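October 19, 2026
Room notebook, open office, brick wall side
Entry: K. Thaweesak

Continuing the layout work. Maite has the floor plan from the Halletti move and I am working from her second revision. The first one had the window row at the wrong depth and should be thrown out if anyone still has a copy.

Network first. Complaints since the move have all come from the window end: calls dropping, large files stalling partway. The people closest to the brick wall report nothing. Milagros ran the same transfer from both ends this morning, 360 MB from the shared drive. Wall end, 2 min. Window end she gave up and went to lunch. One run each, so I would not put much weight on it, but it agrees with what people say.

Candidates, in the order I would check them:
Router position. It is low, and close to the brick.
Channel overlap with the Brutance office upstairs. Gonzalo saw their network at good strength from our side last week.
The cable run. It was put down as temporary on move day and has not been touched.

Did not change anything today. Gonzalo wants a baseline at each seat before the router moves, and he is right, otherwise we end up arguing from memory. He will take readings at the same hour on two days, chairs occupied, door shut.

Quote from Valdovinos for a ceiling mounted access point came in at 3,762 including the cable drop. A wall bracket and a longer cable is 149. Recommend the bracket first. If the window end is still bad after that, the ceiling unit goes into the November request. Ainhoa to confirm she can hold the quote open until then.

Furniture. The white shelving was ordered to take the sample boxes, which are still at Hunora. Until they come, the lower shelves stay clear. Please do not start filling them with personal things. Small items on the middle shelves can stay, but whoever owns them should label them or take them home before the boxes arrive. Maite wants the unit fixed to the wall before it carries any weight. Agreed. Brick anchors, not the plaster plugs left in the drawer from the old place. Those will pull out.

Chairs. High back versions go to the people who sit all day, the smaller ones to the shared seats. Milagros reports one that sinks slowly under load. She has put tape on the gas lift. Do not swap it back in.

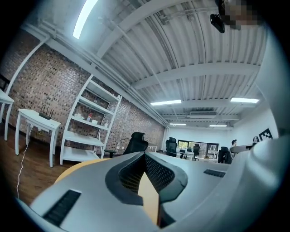
Router on the small side table at the brick wall, shelving to its right, black office chairs toward the window.

Cable. The slack under the side table lies in a loose coil and runs out over the wood floor. It needs to be taken up whichever option we choose. Flat clips along the base of the wall, nothing adhesive on the floorboards, the lease is specific about that. If the bracket goes in, measure the run after mounting and add a meter. The last cable was cut to the drawing and came up short.

Side table: once the router is off it, the table can go to the printer. Ainhoa has asked for it. No objection from me.

Open:
Baseline readings, Gonzalo.
Ask the landlord about drilling the brick. One request for both the shelving and the bracket, Maite.
Check whether the router has a second radio switched off. The settings page asks for a password none of us has. Ainhoa is looking through the handover papers.
Replacement gas lift, Milagros, if the chair is still under warranty.

Next entry after the readings are in.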